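Notes from the Table-Setting Project, January 2025

The spring term has opened, and with it the second phase of the table-setting project that our student group began last fall. Several readers of this blog have written to ask how the work is progressing, and I am pleased to set down a fuller account than the short notices I have posted until now. I write in my capacity as faculty adviser. The students keep their own records, and what follows draws on them freely.

The project takes its subject from ordinary household work. A robot arm with a two-finger gripper is asked to handle dishes at a table: to take hold of a bowl, lift it, carry it, and set it down where it belongs. Last term the group worked almost entirely with blocks, which have flat sides and forgive a good deal. Bowls do not. The wall curves, the rim is thin, and a grip that looks sound from one side may be poorly placed on the other. The students chose bowls for precisely this reason, and I supported the choice, although it has cost us time.

The collection of practice runs is directed by the students in pairs. One operates the arm and the other keeps the log, and the two exchange places at the halfway point of each session. As of this writing the log holds 883 runs. Of these, 317 concern a single bowl, and 146 were set aside after review because the log entry was incomplete or the starting position had not been recorded. I regard the second figure as too high, and the group agrees. A revised log sheet was adopted at the first meeting of the term.
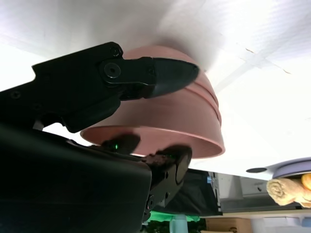
The greater part of our discussion this month has concerned where on the bowl the fingers should close. Two positions were proposed. In the first, one finger is placed inside the bowl and the other outside, so that the wall is held between them. In the second, the gripper spans the whole bowl from the outside. The second position was favored by the students who had worked longest with blocks, and it was given a fair trial, but the opening of our gripper leaves very little margin at that width. The group has settled on the first position for all runs this term. A written procedure was prepared and now hangs beside the workstation.

Agreement on the position did not end the matter. There remains the question of how deeply the inner finger should reach. Too shallow a reach leaves the bowl free to tilt when the arm turns, and too deep a reach brings the fingertip against the curve of the bowl before the fingers have closed. The students have asked that operators write down the depth they judge best before each run, and compare it afterward with the recorded position. I have found these comparisons instructive. Operators are, as a rule, more confident than accurate during their first several sessions, and they improve steadily after that.

I should add a word about the software. The group's control program is called Kadach, and the tool used to review recorded runs is called Zusar. Both were written by students and both are maintained by students, which means that each September someone must learn them from the beginning. The documentation for Zusar is in good order. The documentation for Kadach is not, and I have made its completion a condition of any further additions to the program. 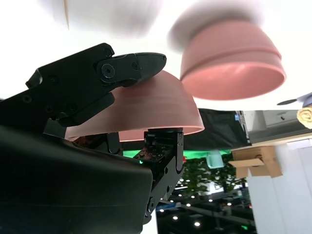

Drarham Student Robotics Club
Kerr Hall, Ground Floor

Work with more than one bowl began this month. The change is greater than it may sound. With a single bowl, an operator can attend to the object in hand and very little else. Once a second is present, the path of the arm has to be considered from the start, and a hurried motion that did no harm last term may now disturb the rest of the table. The new procedure asks the operator to pause before the bowl is lifted and again before it is released. Some members find the pauses tedious. They will remain in force through the end of the term, after which the group may vote to shorten them.

Plates are scheduled to follow, and cups after that. I have advised against working on both at once.

New members are welcome at any point in the term. No experience with robotics is required, but each member must complete the 2 safety sessions before operating the arm, and must serve as log keeper for a full session before taking the controls. Students who expect to miss more than one meeting should inform the club in advance so that pairs may be rearranged. The sign-up sheet is posted on the door of the workroom, and the revised log sheets are in the tray beneath it.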